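Small lenders see slower borrowing as rates stay high
May 25, 2024

The head of lending at Trandari, a regional credit cooperative, expects household borrowing to stay weak through the rest of the year, even if interest rates begin to ease.

"Members are asking for smaller amounts and taking longer to decide," the lending chief said in an interview at the cooperative's main office. "A request that would have been for $3000 two years ago is now often for $500."

Trandari surveyed 500 of its members in May on their plans for large purchases. The results have been shared with Gristivham, the research service that compiles a quarterly credit outlook for member institutions.
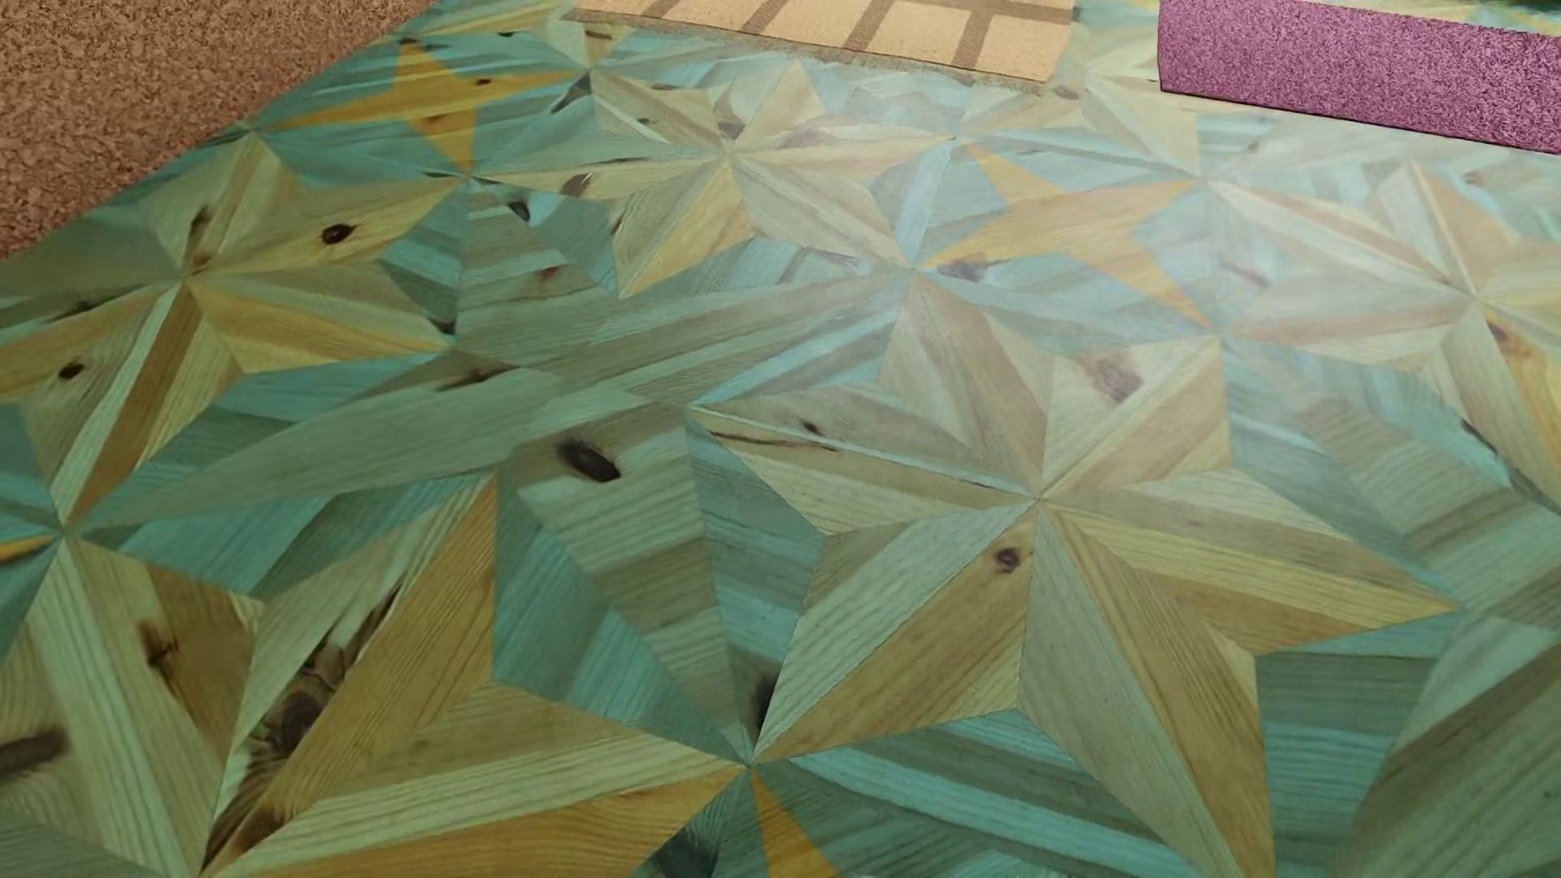
Asked whether a single rate cut would change the picture, the lending chief was doubtful. "One cut will be welcome, but it does not lower the price of groceries or rent," the executive said. "People look at what is left at the end of the month – that figure has not moved much."

Small businesses present a different problem. Many hold loans that come up for renewal within a year, and the new terms will be less favorable. Trandari has offered 25 firms an early review of their accounts. "We would like that conversation to take place before a payment is missed," the lending chief said.

The cooperative has no plans to tighten its credit standards. Deposit rates will be reviewed at the next board meeting, and any change will be announced to members in writing.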